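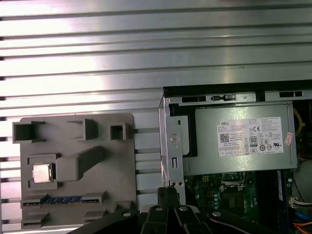 Toledo workshop, November

Progress report to the Flostine fund: robot-assisted refurbishment at Gandidau

We are halfway through the grant and I am very pleased to be writing this one. When we sent our last report the bench had only just been bolted down and we were still arguing about where the parts trolleys should go. Since then Pluder (the name the team gave to the robot bench, and it has stuck) has become part of the ordinary working day, and people have stopped walking over to watch it.

A quick reminder of the work. Gandidau takes in retired office desktops, strips and tests them, and sends the good ones out again to schools and advice centres. The grant covers a robot bench that moves processors and memory between the computer and a moulded tray, so that the same parts can be tested, swapped and put back without a person bending over an open case all day. There are 12 of us on the shop floor, and before the bench arrived every one of us did some of that bending.

In this period 485 machines have come across the Pluder bench. Our target for the whole grant is 800, so we are ahead of where we hoped to be, and the pace is still picking up. Not all of them were handled by the robot from start to finish. Memory is going very well. Processors are slower, and we still have a person close the retention bracket on every machine, which we expect to continue until the spring at least.

The biggest change is in how the day is shared out. We used to have fixed strippers and fixed testers, and the strippers had the sore wrists. Now everyone takes a turn at minding the bench, in spells of two hours, and the rest of the time goes on diagnosis, cleaning, packing and talking to the people who receive the machines. Two colleagues who had never done fault-finding are now doing it most mornings — and doing it well! One of them has rewritten our power fault checklist, and it is far better than the old one. 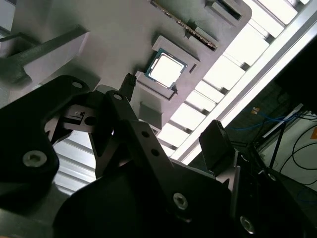
What happens to people's jobs when the bench takes over the handling?

Everyone who was on the floor at the start of the grant is still here, on the same hours and the same pay or better. We put that promise in writing before the bench was ordered, and it will be renewed for the second half. What has changed is the content of the work, and we have raised the grade of five posts to match the extra testing and bench-minding.

It hasn't all been smooth. For the first few weeks the bench made a soft chime whenever it stopped for help, and in a noisy room that was useless, so people hovered beside it just in case. A lamp on a pole fixed that. We also set the early shift to start the bench at 7.30, which suited the timetable and no one else. It now starts at 8.15, after the morning tea and the handover, and the number of stops in the first hour has dropped because someone has had time to check the tray properly.

Training took longer than we budgeted for. We had allowed one day each and it needed nearer three, mostly because people wanted to understand why the robot paused and not simply which button cleared it. I would plan for this from the beginning next time. The extra days came out of our own reserves and we are not asking for them back.

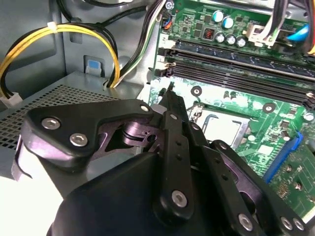
Cable preparation is where our people's skill shows most, and it is the part of the job we had badly undervalued. A robot working inside a case needs a clear way in, and each model of desktop has its own habits. An experienced pair of hands can look at a loom and know what will get in the way. A yellow-and-black power cable looped out in a broad arc and held with a white cable tie, well to one side of the memory slots, is the sort of thing we now teach in the first hour. We have started a small picture book of good cable dressing, one page per model, kept on the bench and added to by whoever is minding it. It has already got tea on it, so it is being used.

For the next period we plan to:

Bring a second model of tray into use, for the smaller desktops we turn away at present.
Finish the picture book and share it with other refurbishers free of charge.
Repeat the staff survey on aches, tiredness and interest in the work, using the same questions as before.
Trial a shorter bench-minding spell, as several people find two hours a long time to stay alert.

Spending is on track apart from the training days mentioned above. The spare fingers for the gripper cost less than quoted, and with your agreement we would like to put the difference towards better stools. A full table of costs will follow with the year-end return, and anyone from Flostine is very welcome to come and take a turn on the floor.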